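サイト内を検索 キーワードを入力 検索

当サイトではCookieを使用しています。閲覧を続けると、Cookieの使用に同意したものとみなされます。 同意する 詳細

住居管理演習 期末レポート
石張り床の作業室における掃き掃除と片付けの手順について

1. 目的

本レポートは、縫製作業に使われている部屋の床掃除について、道具の選び方と片付けの順番を検討したものである。対象は、演習先の共同工房Clinachの一階にある作業室とした。この部屋は石張りの床で、ミシン台が置かれ、日中は縫製、夕方は荷物の開封や仕分けに使われている。用途が重なるため、糸くずと梱包材が同じ床に落ちる。これを一度に掃こうとすると手間がかかることが、3月の予備調査でわかっていた。

2. 対象とした部屋と現状

床は大判の石板を不規則な形で張ったもので、白と灰色の模様がある。表面に模様があるため、白い糸くずや灰色のほこりは立った姿勢では見つけにくい。石板の継ぎ目には細かいごみが残りやすく、掃除機のヘッドを滑らせただけでは取れないことがあった。

工房では以前から、掃除機Dadeckを週に一度かけている。ただし、台の下に物が置かれているとヘッドが入らず、その部分だけ後回しになっていた。予備調査で台の下を手で掃いたところ、糸の切れ端、まち針、紙片が出てきた。まち針は裸足で入る人にとって危険であり、掃除の回数よりも、掃き残しの場所をなくすことを優先すべきだと考えた。

3. 方法

掃除は8回行った。一回の作業時間は30分を上限とし、時間内に終わらなかった場合はそこで打ち切って残った場所を記録した。作業は次の順で進めた。

（1）床の上の大きな物を拾う。段ボール、空き箱、ペットボトルなど、手で持てるものは掃く前に取り除く。
（2）台の下の物を片側に寄せる。
（3）壁ぎわから部屋の中央へ向かって掃く。
（4）中央に集めたごみをちりとりに入れる。
（5）寄せた物を元に戻す。

ほうきは柄の長いものと、短い手ぼうきの二種類を試した。ちりとりは床に置いて使う樹脂製のものである。前半の4回は（1）を省き、後半の4回は（1）から順に行って比較した。

4. 結果

前半の4回では、いずれも時間内に終わらなかった。大きな物を避けながら掃くため、同じ場所を何度も往復することになり、箱の裏に入り込んだ糸くずが残った。ちりとりに段ボールを一緒に入れてしまうと、それだけで面積の大部分がふさがり、細かいごみが手前からこぼれた。

後半の4回では、3回が時間内に終わった。残る1回は、台の下に置かれた物の移動に11分かかったことが原因である。持ち主に確認しなければ動かせない物があり、作業が中断した。

道具については、継ぎ目のごみには毛の硬い手ぼうきのほうが適していた。毛先を継ぎ目に沿わせて動かすと、ごみが浮いてくる。柔らかい毛のほうきは平らな面では速いが、継ぎ目を越えるときにほこりを散らしやすかった。
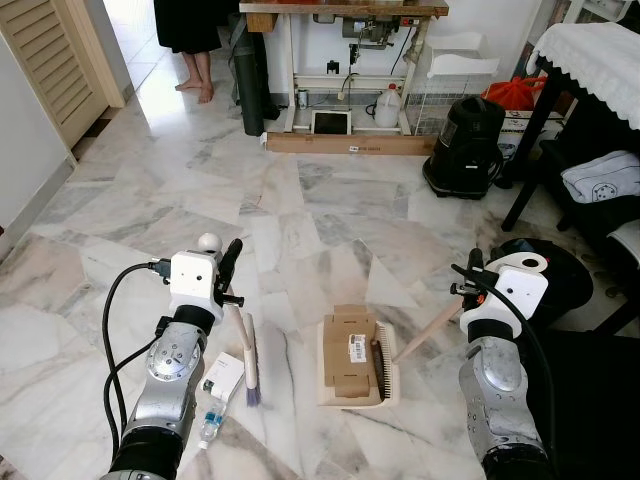 ちりとりの置き方にも差が出た。継ぎ目の真上に置くと縁がわずかに浮き、その隙間から砂状のごみが下に入った。石板一枚の内側に縁が収まるように置くと、この問題は減った。

5. 考察

今回の結果から、掃く前に大きな物を拾う工程が全体の時間に最も影響したと考えられる。拾う作業は掃除の一部として数えられていないことが多く、工房の当番表にも書かれていなかった。当番表に一行加えるだけでも、掃き残しは減る見込みがある。

段ボールについては、分別の面からも先に取り除くほうがよい。配送ラベルが付いたままのものは、工房の決まりではラベルをはがしてから古紙に出すことになっている。ほこりと一緒にちりとりへ入れると、後から取り出して糸くずを払う手間が増える。ペットボトルも同様で、工房ではふたとラベルを外して別の袋に入れている。

台の下の収納は、今後の課題として残った。床に直接物を置かず、棚かワゴンに移すことを提案したところ、工房からはミシンの足元を広く使えるようになるとの意見があった。一方で、作業中に手の届く場所に飲み物や小物を置きたいという声もあり、すべてを移すのは難しい。幅40センチのワゴンBriveverを台の横に置く案を出したが、通路が狭くなるため、採用は次の学期に判断することになった。

6. 反省点

ごみの量を重さで記録しようとしたが、糸くずは軽く、手持ちのはかりでは差が出なかった。袋の大きさをそろえて体積で比べるべきだった。また、掃除の時間帯が縫製の直後の日と荷物の開封後の日に分かれ、条件がそろっていない。前半と後半の差のすべてを手順の違いによるものとは言えない。

記録用紙はグループ内で使っている共有フォルダJooに保存した。床の見取り図には石板の継ぎ目の位置も書き入れてあるので、次に同じ部屋を担当する班はそれを利用できる。

提出日 2019年8月16日

メールマガジンに登録する メールアドレスを入力 登録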